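Week 2: Trade talks between small states

Read the Ukuneo-Mahlangu case before the tutorial. The two governments signed a customs agreement in January, after 14 rounds of talks, and it covers 179 classes of goods. Sanctions on a larger neighbour had closed the usual route — most freight now goes through the port of Tustano.
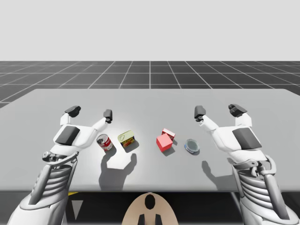
Huguette Perron disagrees with the textbook on this point, and says the chambers of commerce had settled the main terms well before the ministers met. Her chapter is in the reader.

For the tutorial, write 800 words on who gained more from the agreement. Use at least one source from each side. Spelling of place names should follow the reader.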